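Speaker notes — recall petitions talk, Zurnbridge library, February

Start without the slides. Ask who has signed a recall petition in the last year. Wait for hands. Then ask who read the whole thing first, and keep my own hand down, because I didn't either.

OK, so the story. Puststead tried to recall its mayor over the Loureiro land deal, and half of you followed it through the local paper, which had made up its mind by the second headline. I thought the deal smelled bad and I still do. But I also think the petition was a mess — six charges crammed onto one page, and only two of them had anything to do with the land. The rest was old grudges and a parking fight.

(Slow down here, I rushed this bit in Zeltmont.)

What bugs me is how the coverage treated a signature like a verdict. A signature gets the question onto the ballot and that's it! You can sign and then vote to keep the guy. My neighbor did, and she got yelled at by both sides at the farmers market.

Then the clock. They had 90 days, they spent the first four weeks arguing about wording, and the clerk tossed around 200 names for bad addresses. Pause for groans.

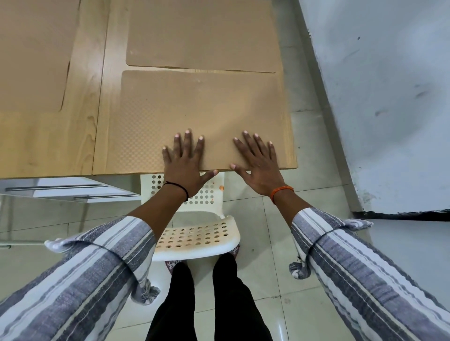
Who checks the signatures on a recall petition?
In Puststead the town clerk does, by matching each name and address against the voter rolls.

If somebody brings up the mayor's brother, say I'll talk about it after, over coffee. Hand out the blank sample petition and give people a few minutes to mark it up. Chairs get stacked by 9 p.m.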